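Speaker notes, start states and resets
Larnisbridge session, June. Slot is 10 min, do not run over again

Open cold. Ask the room: who has a written reset procedure? Hands. Then who followed it last time. Wait for the laugh, move on.

Main point, say it early. Our rules covered speed, reach, e-stop, who stands where. Almost no words on what the table should look like before the arms move. That gap cost us more than any hardware fault did.

Numbers, go slow here:
1,128 runs in the Mevach set
96 thrown out at review
Most of those 96 were start state. Arms fine, software fine. Table laid out wrong, or a clip still holding something from the run before.

Karine Bergeron did the review, credit her by name. Her note in the margin was "define empty". Whole new section of the rules came from that.

Rule 1. Start state is written down and checked by eye, every run. For the sock task: pairs together by color, laid flat, toes to the near edge, every clip on the hanger empty.
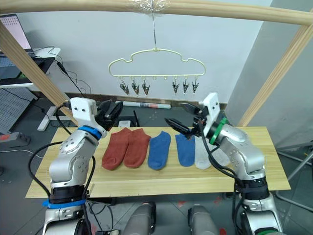
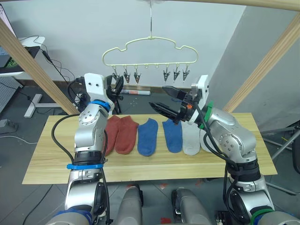
Rule 2. Whoever resets the table doesn't sign off the reset. Second pair of eyes. People hate this one. Osvaldo argued against it for a month and then wrote the final wording, so fair play. Small teams can swap roles each session, thats allowed.

Rule 3. Hands out before enable. Sounds obvious. Kincaid had it as a "should", we made it a "shall". If someone reaches in to straighten a sock, arms get disabled first, no matter how small the fix. Pause on this. Don't joke.

Rule 4. Cables. Check slack with the arm at full reach AND folded, before first run of the session. Log it. A cable dragging over the workpiece is a reason to stop and write it up, even when the run would of passed.

Rule 5. No quiet fixes. You change the layout, you change the sheet. Version number goes up. Cludeck team had 13 versions of one sheet by the end and I think thats healthy, others disagree (Osvaldo, probably from the back row)

If time: soft goods are harder than boxes. A box is square or it isn't. "Flat" for cloth needs a limit you can check. We allow creases, we don't allow folds that hide the cuff. Slight overlap inside a pair ok, overlap across pairs not ok. Took three meetings.

Skip if short: the tolerance table. It's in the handout anyway.

Likely questions
- does the second check slow you down? Yes. Less than redoing 96 runs
- can a vision check replace the person? Maybe later. Today it's an extra, person still signs
- is this certified to anything? No. In-house practice, say so plainly
- can we have the sheet? Yes, ask Karine, she keeps the current one

Close: ask them to take one task home and write its start state on a single page. Handouts by the door. Give the clicker back to Osvaldo.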